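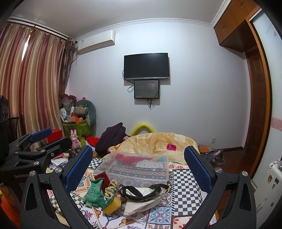
Ranger une chambre pour apprendre aux robots à le faire

Vendredi, j'ai passé la matinée avec une pince dans chaque main, et j'en ai encore mal aux pouces ! C'est Rozália Virág, de chez Talholm, qui m'avait invitée à essayer leur méthode : on montre le geste soi-même, pince en main, et le robot apprendra ensuite à partir de l'enregistrement. Au programme, vider un tas de petites choses dans une boîte en plastique transparent – un chouchou, un bandeau noir, une éponge, un textile vert tout froissé.

Le bandeau, ça va. Le tissu, c'est une autre histoire : on pince trop haut, ça glisse, on recommence (et Rozália garde aussi les essais ratés, je lui ai demandé deux fois). Il lui faut 50 prises par objet, et Talholm en a déjà 1574 au compteur, toutes faites chez des particuliers, avec leurs couvertures, leurs sacs et leurs lapins roses.

Prochaine étape en mai, avec sept logements de plus. J'ai dit oui pour la cuisine.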